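Good Habits Around the Robot: Our October Gallery
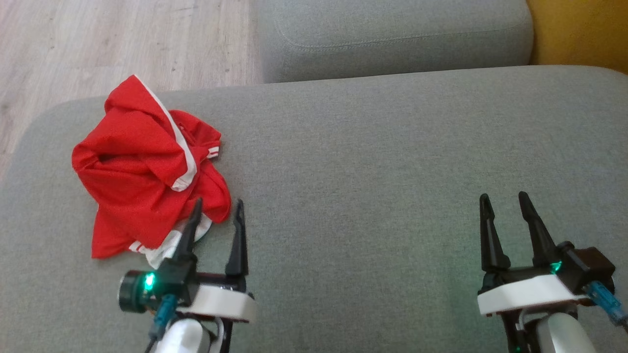 HOUSEHOLD TASKS / SOFT ITEMS

Welcome back, everyone! Ye-seo Myung and I have been meaning to put our house rules for the Zosville sessions somewhere friendlier than the binder by the door (all 40 pages of it), and a gallery seemed the nicest way to begin. We start with laundry on the sofa, a favourite of ours.

Red top on the grey seat, left gripper in at the lower edge of the heap, both sets of fingers open. Our rule for clothing is to begin with open fingers and a slow approach, and to keep your own hands well back while the arms are live, however tempting it is to give a sleeve a helpful little tug!

Please check both indicator lights before you call out "ready". They're green on each side here, and that's the colour we like to see. Cables get a look too, right down the forearm, every single time.

One more while we're on soft furnishings: keep cushions and throws out of the right arm's reach, and leave it a clear patch of seat to work over. If anything snags, say "stop" nice and loud, and let the operator back the arm out.

Questions about the rules can go to Kyu-ri Ok, Saturday mornings at the Drurkeo desk, extension 1121.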